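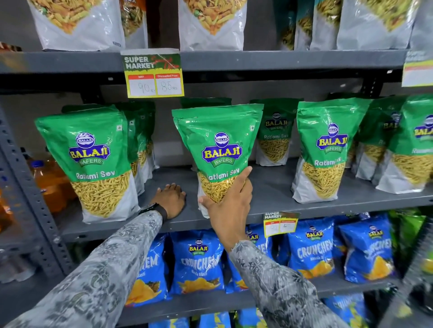

Brillville Home Cooks Board > Pantry & Snacks > Sev, sev and more sev

crunchydal
Posts: 2,602

Okay so I need to talk about Ratlami sev with people who care, and my husband has stopped pretending to listen. I went through a whole big pouch of it since last weekend. I put it on poha, I put it on a tomato and onion salad, I put it on scrambled eggs (!!) and last night I just stood in the kitchen with the bag. No bowl. No shame.

Questions for the board. Do you all buy it packaged or does anybody make it? And how do you keep it crisp once it's open? My kitchen gets steamy and by the end of the week mine is always a little sad. Also I want to hear what you put it on because I'm running out of foods.

spoonrest_blues

Packaged, always. I made sev exactly once and the kitchen smelled like a fairground until the following payday. The press leaked out the top, my wrists hurt, and what came out looked like something you'd sweep up. The clove and pepper thing that Ratlami sev has going on is hard to get right at home too. Mine tasted like a dentist's office.

What I put it on: khichdi. That's it, that's my list. Khichdi is soft and sev is not. Perfect dinner.

crunchydal
Posts: 2,602

Dentist's office, I'm dying. How much clove did you use?

spoonrest_blues

The recipe said a pinch and I have big hands.

mango_pickle_mom

I'm going to be the grump here and say Ratlami is overrated. It's thick, it's heavy on the clove, and it takes over whatever you put it on. If you want sev on top of something you want nylon sev, the really fine one. It melts into chaat the way it should. Ratlami on bhel is a crime.

crunchydal
Posts: 2,602

Well nobody said bhel! I would never.

(I did it once. It was good.)

late_shift_larry

I'm with the OP. Fine sev is gone in thirty seconds once it touches chutney. You want something that can stand up to a wet topping and still have a bite left when you get to the bottom of the bowl. I come in from work at 2 in the morning and my dinner is leftover dal with a fistful of Ratlami sev and half a chopped onion. Can't do that with the skinny stuff, it turns into paste.

mango_pickle_mom

Then eat faster lol

late_shift_larry

Ma'am I have been on my feet all night, I will eat at whatever speed I like

tinlid

About keeping it crisp, which was the original question before you two got going. Clothespins and rubber bands don't do it. Air gets in at the corners of the bag. Pour it out into a hard container with a gasket lid and fill it right up so there isn't much air sitting on top. I use one of the Okabe jars with the clamp. When the level drops I move what's left to a smaller jar. And keep it away from the stove! Everybody puts the snack shelf right next to the stove because that's where the cupboard is, and then they wonder.

If it's already soft, spread it on a baking tray and give it a few minutes in a low oven, then let it cool all the way before it goes back in the jar. If you jar it warm you've made it worse than it was.

crunchydal
Posts: 2,602

My snack shelf is right next to the stove. I feel seen and I don't like it.

tinlid

Move it tonight. You'll thank me.

bhujia_or_bust

Does anyone else pick through the packets at the store? I can't just take the front one. I tip the front ones forward and go for one behind, and I look through the clear part at the bottom to see how much is broken. If it's long strands all the way down, great. If there's a layer of dust at the bottom it goes back on the shelf. My sister refuses to shop with me.

I do put them back straight though. I'm not an animal.

spoonrest_blues

I'm behind you in the aisle at Jirkine with my cart, sighing

bhujia_or_bust

If you're at Jirkine you should be sighing anyway, have you seen what they charge?

stockroom_sal

I used to do shelves at a grocery (not Jirkine, a smaller place, the whole sales floor was 740 square feet and felt like less) and can I say something about the packet diggers. We put the oldest ones at the front for a reason. Snacks with a long date don't go bad back there, but if everyone grabs from the back then the front ones sit and sit. And a stand-up pouch is a pain to stand up again. You pull one out of the middle and the neighbor slumps over and takes the next one with it. You end up with one hand flat on the shelf holding yourself steady and the other hand coaxing the thing upright like a drunk uncle.

The dust at the bottom is from the truck, by the way. The back ones rode on the same truck.

bhujia_or_bust

But some of them rode on top and some of them rode underneath. I'm looking for the ones that rode on top.

stockroom_sal

I can't argue with that and it annoys me

mango_pickle_mom

The dust is the best part. You pour it over yogurt rice. I know people who fight over the dust.

crunchydal
Posts: 2,602

See, mango_pickle_mom, I knew we'd find something. Dust on yogurt rice is going on my list for tomorrow.

sesamestreetfood

Newbie here, hi! I only found this stuff because the grocery at the end of my block has a long shelf of green Ratlami Sev packets at eye level with bags of mixed namkeen on the shelf over it. I went in for rice. The sign had the MRP on one side and the discounted price on the other and I am weak, I see the word discounted and my hand goes out by itself.

So is the mixed kind with the green peas worth trying or should I stay with plain sev?

late_shift_larry

Welcome! Get the mix. Everybody in my house goes for the peas first and then there's a bag of not-peas that follows me around for a week, but the first evening is wonderful.

spoonrest_blues

I'd say stay with sev until you know what you like. The mixes are all over the place, some are sweet and they don't warn you. I bit into a raisin once in one of those and had to sit down.

mango_pickle_mom

A raisin in namkeen is good and I won't be taking questions.

tinlid

Get both, get two jars. Don't put them in the same jar, the heavier bits sink and you'll be eating plain sev for days before you hit a peanut.

And look at the marked-down price against the bag size before you get excited. I bought a "deal" from Skakow online last November, a 600 gram bag, felt very clever, and then found out my regular store had been cheaper per gram the entire time. Plus it showed up crushed. All dust.

mango_pickle_mom

So you got the good stuff

tinlid

I walked into that

sesamestreetfood

Thank you all! I'm going to get the mix and one more Ratlami. Can you put it in a sandwich? I keep looking at it and thinking sandwich.

crunchydal
Posts: 2,602

YES. White bread, butter, green chutney, cucumber, a good thick layer of sev, press it down with your hand and eat it right away over the sink. Right away! If you pack it for lunch it'll be soft by noon. If it has to travel, take the sev in a little tub and put it in when you sit down.

late_shift_larry

Potato in there too. Boiled, mashed with a little salt and green chili. The sev sticks to the potato and doesn't roll out the sides.

bhujia_or_bust

Toasted or not? This matters to me.

late_shift_larry

Toast the bread first, build it after. If you put it in the press with the sev inside, the sev goes chewy.

spoonrest_blues

Disagree! I like it pressed with the sev inside, the outside bits catch on the hot plate and go brown. Chewy is fine. Chewy has its place.

late_shift_larry

We can't be friends

crunchydal
Posts: 2,602

Update for tinlid: snack shelf has been moved. It's now over by the window with the tea, and the tea is where the snacks used to be, and my husband has opened the wrong cupboard every single time since. Sev is in a jar. I filled it to the very top like you said and there was a bit that wouldn't fit, so I had to eat that.

tinlid

Had to, of course. Is it in direct sun over by that window?

crunchydal
Posts: 2,602

...I'll move it again after dinner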